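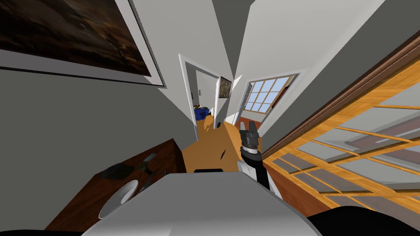
十一月演出季工作小结:关于声音、呼吸与小型场地

发布于个人博客,分类:演出、声乐、工作坊

本季的主要工作已告一段落。现就Brilance小剧场三场演出及配套工作坊的筹备与执行情况作一整理,供合作方及往期学员参阅。部分内容曾以邮件形式发给参与者,本文在此基础上作了补充和订正。

一、项目缘起

去年冬天,本人与打击乐手Hiếu Nghiêm商定,以人声、手鼓和簧风琴为基本编制,完成一套时长64分钟的曲目。曲目定名为《Piseren》,取自两人早年合写的一首短歌。原计划仅在排练室内部试演,后经Tươi Phan建议,改为面向公众的小型演出,并在每场演出之前设置呼吸与发声工作坊。Tươi Phan从事瑜伽教学多年,工作坊的身体练习部分由其全权负责,本人承担发声部分的讲授。

曲目共分五个段落,段落之间不设停顿,亦不安排报幕。首场演出后有观众反映,第二段与第三段的衔接处听感突兀,似为临时换曲。经与Hiếu Nghiêm复听录音,确认问题在于簧风琴的持续音撤出过早,手鼓尚未进入,中间出现了近半分钟的空白。自第二场起,持续音延长至手鼓第四个循环之后,衔接已较为平顺。

二、场地与声学

Brilance小剧场原为织物仓库,改建后保留了较高的屋顶。空场时混响明显偏长,辅音容易模糊,中文歌词尤其受影响。进场调试当日下午,我们先后试过三种座位排布,最后采用半圆形,观众席距演唱位置最近处不足两米。座垫与毛毯铺满地面之后,混响有所收敛,只是低频仍在后墙一侧堆积。Hiếu Nghiêm将大鼓向左前方挪动,并改用较软的鼓槌,问题得到部分缓解。

扩声方面,本季继续使用Jetader提供的租赁设备。人声仅作轻微补强,手鼓不加话筒。须说明的是,第二场开场前监听音箱出现间歇性噪声,更换线材后消失,具体原因尚未查明。设备已随清单退还,相关情况亦已书面告知对方。

租赁及运输费用合计2,239元,超出预算的部分主要来自夜间装卸。今后如仍安排晚间撤场,应在预算编制阶段单独列项。

三、工作坊内容

工作坊每场限额10人,时长九十分钟,于下午四时开始,结束后学员可稍作休息,直接进入晚间演出。课程安排大致如下:先由Tươi Phan带领学员完成仰卧及坐姿的缓慢练习,以髋部与肋间的放松为主;随后进入呼气练习,逐步延长呼气,不追求吸气量;最后加入哼鸣、开口元音及简短的轮唱。

在轮唱环节,我们选用了一首四句的摇篮曲。选曲时曾有不同意见。本人倾向于使用无词的旋律,以减轻学员对咬字的顾虑;Tươi Phan认为歌词能够帮助初学者记住呼吸的位置。两种方案在第一场和第二场分别试行,从现场情况看,有歌词的一组进入状态更快,但音量普遍偏大,后半段已有人喉部发紧。第三场改为先无词、后有词,各练两遍,效果令人满意。

学员中多数没有声乐基础。有一位学员在课前表示,自中学合唱团落选以后便不再当众开口,当日则完整参与了轮唱。课程中我们没有安排单独示范,也不对个人音准作公开评价,此项原则将继续保留。

另有学员来信询问,能否将脉轮与特定元音一一对应,作为日常练习的依据。不同传承对此说法不一,本人未受过系统训练,不宜作出判断。工作坊所使用的元音顺序,系按口腔由合到开排列,目的仅在于便利发声。对这一题目有兴趣的读者,可直接向Tươi Phan请教。

四、关于演出当中的安静

三场演出均请观众在全曲结束前不鼓掌。此项安排在节目单中已有说明,入场时亦由工作人员口头提示。首场仍有零星掌声出现在第一段末尾,随即停止,对演出没有造成实质影响。倒是末段结束之后的静默比预想中长得多,台上台下都没有动作,直至Hiếu Nghiêm将手从鼓面移开。

本人从事演唱多年,习惯于以掌声判断一首歌曲是否成立。此次曲目取消了这一依据,演唱时最初颇为不安,尤其在第四段的长音之后,总想提早进入下一句。排练期间曾与Hiếu Nghiêm约定,以其右手轻击鼓框为信号,信号未至,不得开口。这一约定沿用至最后一场,对稳定速度很有帮助。

五、录音及后续发布

三场演出均作了双声道录音,后期由Quách录音室承担。经初步试听,第三场整体平衡较好,拟作为主要版本;第二段改用第二场的录音,该场手鼓音色更为清晰。我们不打算补录人声,个别换气声及观众席的轻微响动将予以保留。

实体唱片计划压制约900张,附歌词折页,折页中收录五个段落的歌词原文及越南语译文。译文由Hiếu Nghiêm完成,目前已校至第三段。其中“潮退”一词有两种译法,尚在斟酌。数字版本将与实体唱片同时上线,定价及发布平台待合约签署后另行公布。

六、来信答复

关于工作坊是否接受孕期学员:仰卧及延长呼气的部分练习未必适宜,请先征询医生意见,并在报名时注明,由Tươi Phan与您单独联系。

关于是否提供乐谱:人声部分可提供简谱,手鼓部分没有成文的谱面,仅有循环结构的示意,可一并发送。

关于能否携儿童入场:晚间演出全程较暗,且中途不便离席,建议八岁以上儿童由家长陪同入场。工作坊暂不接收儿童。

关于遗失物品:第二场结束后拾得灰色围巾一条、保温杯一只,现存于剧场前台,请失主携票根领取。

下一阶段的排练将于开春后恢复,拟增加一个以女声轮唱为主的段落,现征集中低音声部的演唱者两名,有无舞台经验均可。有意者请通过本页留言,附一段不超过两分钟的清唱录音,曲目不限,无须伴奏,亦无须作后期处理。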